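Planning the second pair of hand-held grippers, a thread 1/9

Budget sheet is open, tea is made, and I'm far too excited about soft finger pads. 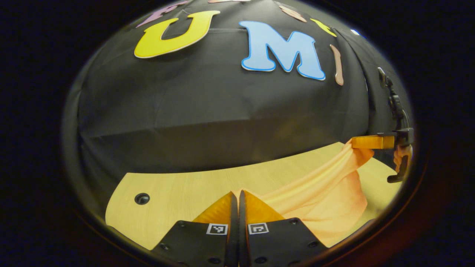 Peach cloth stretched between two grippers. Cloth is my favourite job and the hungriest for kit!

2/9 We want two more grippers before July. Fedir Demchenko asked for quotes from Zernex and Oltmanns, and both wrote back the same afternoon (lovely people).

3/9 Zernex is £400 a gripper, pads included. Oltmanns is cheaper up front but the pads are extra, £120 a set.

4/9 So pads get their own line this year. Last year I hid them under "sundries" and Uliana Skoryk found them in minutes.

5/9 Also on the list: printed markers, spare screws, another clamp arm. I've put £100 against the lot and I think it'll hold.

6/9 Cloth too! Thin slippery stuff, thicker stuff, a few towels. Cheapest line on the sheet and the one I most enjoy shopping for.

7/9 Still stuck on whether to buy both grippers together or stagger them. Ihor Pylypenko says together, so they match.

8/9 I'm leaning his way. Mixed pairs mean two lots of spares and my drawer is full.

9/9 If you've bought pads in bulk, how long do they keep in the box? Replies open, I'll read them all tonight.

© Cindusia workshop notes | Contact | Back to top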